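4.3 Premature release during container handover

The most frequent fault in the handover trials was early release: the robot opened its gripper before the operator's hand-held gripper was carrying the load. Of the 600 handovers attempted, 62 ended this way. All trials used rigid, clear plastic containers passed across a white table, with the Velis controller running its default contact threshold.

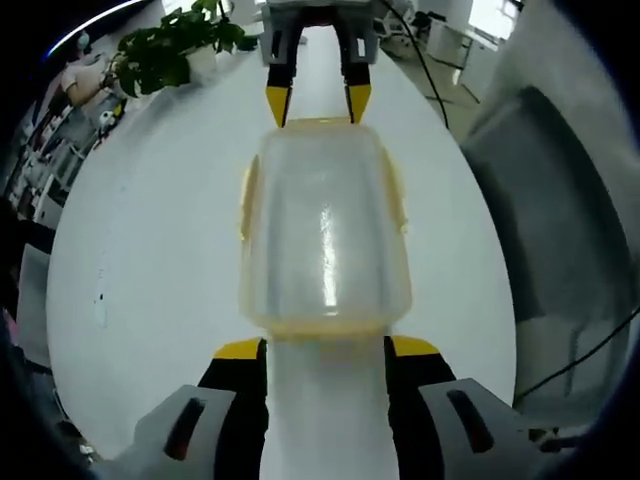
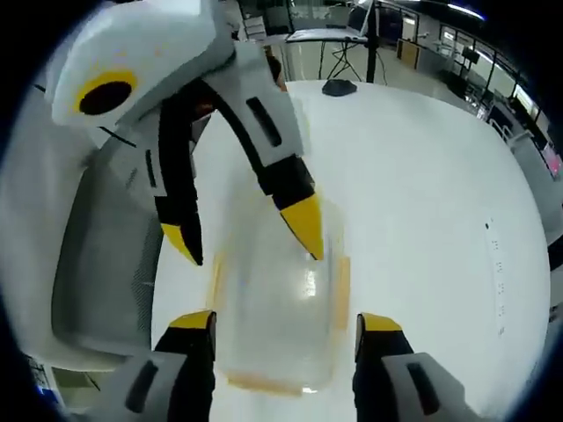 Figure 7. Container handover task, seen from the hand-held gripper. Both views include the container and the black, yellow-tipped fingers of the two grippers.

The controller infers a transfer from the change in load at the robot's fingers. When the estimated load falls below the threshold for 200 ms, the fingers open. This rule worked well with the opaque boxes used by Benmoussa during development, but it does not separate a true transfer from a container that is briefly supported by the table edge or tilted by the operator. In the logs, most early releases followed a short sideways push from the hand-held gripper, applied before its fingers had closed. The push unloaded one robot finger, and the controller read the drop as a completed grasp.

A second cause was related to the material. The Tendine depth estimator returned few valid points on clear walls, so the visual check that should have blocked the release was often skipped. The software treated a missing estimate as agreement. We consider this a design error and a safety matter, as the same logic would apply to a container holding hot liquid. No one was injured in the trials, and all containers were empty.

Two changes were made after the fault review of Sep 19, 2022. A missing depth estimate now holds the fingers closed, and the load must drop on both fingers before release. The revised logic, proposed by Kylie Bolger, was added to the Jetari safety layer so that it cannot be switched off from the task script. It increases the time needed for each handover, and operators reported having to pull harder on the container. The effect of this added pull on grip slip was not measured.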